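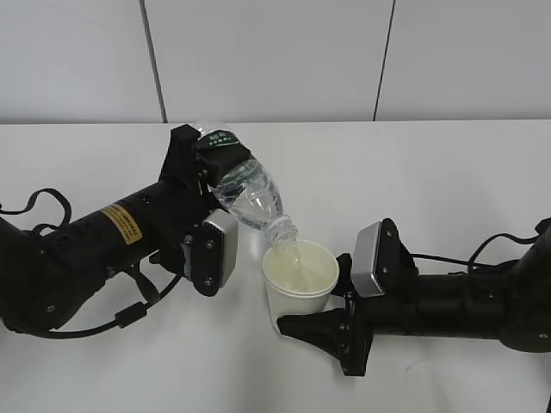
Can a machine do the chores yet? Your honest experience please

Started by Ching-wen Wan, Fri 30 March
16 replies, 3 shares

So my brother-in-law reckons I'll have a robot doing my dishes by November and I've bet him seventy bucks I won't. I run a small upholstery shop out the back of our place, so I've got two lots of chores, the house ones and the sweeping-up-foam ones, and I'd happily hand over either. What have you lot got at home or at work that earns its keep? Not interested in stuff that's "coming soon".

muddyboots_9
Robot vac, and that's it. We've got the Brundine and it's great on the lounge room floor, hopeless anywhere near the dog's bed. I still pick up socks before it runs, so I'm doing chores for the thing that does my chores!

Atley
I'm more hopeful than that. Pouring water from a bottle into a paper cup with one arm while the other arm holds the cup... that's a proper two-handed job. Paper cups squash if you look at them wrong. My nan can't manage a full bottle any more and she'd take that tomorrow.

tinsnips
Sure, but look at the table. One bottle, one cup, bare white top. My kitchen bench has mail, a toaster, half a banana and usually a cat. Call me when it pours the water in there. And the cap's already off, which is the bit your nan would struggle with, I'd have thought?

Atley
Fair point about the cap, she uses one of those rubber grippy things. But tipping a bottle nearly upside down over a little cup isn't nothing. I've got two good hands and I slop it everywhere.

Ching-wen Wan
Would it know when to stop though? I can't tell from a picture whether the cup ended up full or the table did.

sparrowhawk_sin
We put a Vulevent arm on the packing line at work (jam jars) and it's been brilliant, but every jar is the same jar. We swapped lid colour once and lost 3 days fiddling with it. Shop floor yes, house no, that's my view.

tinsnips
Same jar, same spot, all day. Exactly what I'm on about.

muddyboots_9
Ching-wen, for the foam bits get a decent shop vac and a teenager. Mine charges nine dollars an hour and complains the whole time.

Ching-wen Wan
Ha, mine wants sixteen! Bet stands, I'll let you know in November who's paying.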